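**Ollerau opens used bedroom furniture service in June**

Ollerau, the secondhand furniture firm, will start taking in and reselling used nightstands in June. The service opens with 252 pieces, all bought from private homes. Each one is emptied, wiped down and checked before it goes on sale.

Most of the checking is done at the drawer. Staff pull it out, look over the bottom panel and side walls, and try the knob. Wear on the top edge of a drawer side is common in older nightstands and goes on the sales tag.

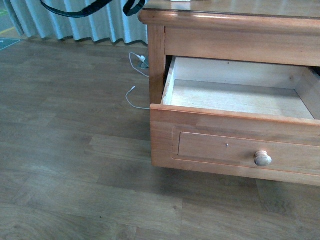

**Will worn drawers be replaced?**
Only when they no longer hold weight. Chips and small holes are left alone and priced in.

"People want a bedside table that opens and shuts and has room for a charger," said Annick Hervieu, who runs the intake program. "A chipped edge inside the drawer doesn't bother most of them, as long as we say so first."

Sellers are asked to clear the drawer and the top before pickup — phone chargers and cables are the things most often left behind.
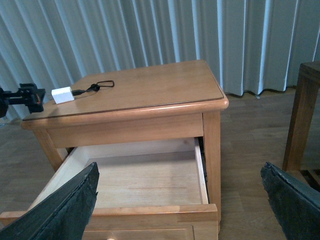
**What happens to items left in or on a nightstand?**
Ollerau keeps them for 2 weeks at the Gorko warehouse, and the seller can collect them there at no charge.

Pickup is open to homes in Gorko and Tranik. Dobos will be added once a second van is in service. The firm expects to handle 300 nightstands in its first season, and sellers can book a pickup at the Ollerau front desk.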